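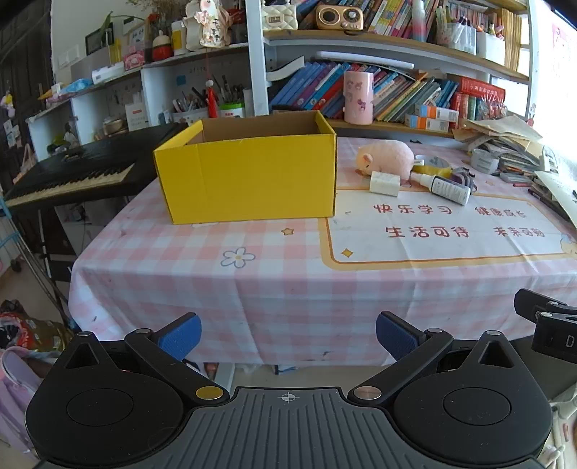 I am packing one mixed carton to go into a storage unit in November and would like advice on loading order. The carton is single-wall, yellow outside and bare brown inside, with no dividers. The contents come off a study table: a pink plush pig, a small white box, a white bottle with a narrow nozzle that is lying on its side at the moment, rolls of tape, and whatever is worth keeping from the heap of papers and notebooks at the far right. The keyboard next to the table travels separately on its stand.

The unit is number 441 at Derka Storage in Curnthorpe. It is unheated. The carton will be at the bottom of a stack of two, and I expect it to stay shut until spring.

I have tried loading it twice. The first time I put the papers in flat and everything else on top, and the small items slid to one end when I lifted the carton. The second time I put the soft things at the bottom, and the top layer was then too uneven for the flaps to meet.
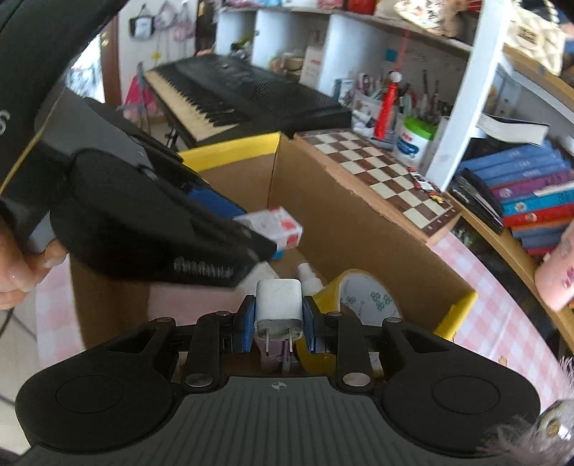 Three points I have not been able to settle:

Chargers. I have a few USB wall chargers with fixed prongs. Loose, the prongs will mark anything soft they press against. Is wrapping enough, or should they go in a rigid container?

Bottles. Can a part-full nozzle bottle go into an unheated unit at all? If so, upright or flat?

Paper. Does it belong in the same carton as the rest? There is enough of it to fill a third of the space if I keep everything, and I would prefer not to buy a second carton for it.

Weight is not a concern for the vehicle. It is a slight concern for the base of the carton, which has one seam.

Posted October 18, 2020 by flatpack_ledger

seam_allowance
Take the paper out. Mixed cartons fail at the base seam more often than anywhere else, and a stack of notebooks that can shift puts its whole edge load on that seam. Use a smaller carton for paper only, packed flat to the top so the lid has something to bear on. We used the plain Wisitz file cartons for an office move and they held their shape with another on top.

For the rest, tape the base first. One strip along the seam and two across it, each running a hand's width up the sides. Then load in this order:

Rigid boxes on the base, against the walls, largest first.
Chargers next, prongs facing a flat piece of card folded over and taped. Keep them out of contact with the plush. A lidded tub is better if you have one spare.
Small hard items in the gaps, bagged by type.
Plush last, laid across the top and pressed into the corners. It fills an uneven top layer better than crumpled paper does and recovers when you unpack.

If the flaps still do not meet, remove something. A carton with bulging flaps will not carry the one above it. Better still, ask whether the order of the stack is fixed. I would put this one on top.

mothproof
Bottles stay home. I left glue in an unheated unit over one winter and it separated. Throw it out or use it up.

Also put the pig in a sealed bag, units get dusty.

gauge_and_twine
Mostly agree with the first reply, with a reservation about bottles. It depends on the contents. Water-based products can separate or split the container if they freeze, so those should not go. Many others tolerate cold, and the label will usually give a minimum storage temperature. If one does go in, close the nozzle, put a square of film under the cap, bag it and stand it upright in a corner. Laid flat, it will find any leak in the cap over a few months.

On the paper: sort it before deciding. I cleared a similar heap last year, roughly 2,000 sheets, and most of it was duplicate worksheets. What was left fit in one shallow box. Take out pens and anything with a metal clip – pens leak and clips rust onto the page. Then list the contents on a side panel of the carton, not the lid. With another carton on top you will not be able to read the lid.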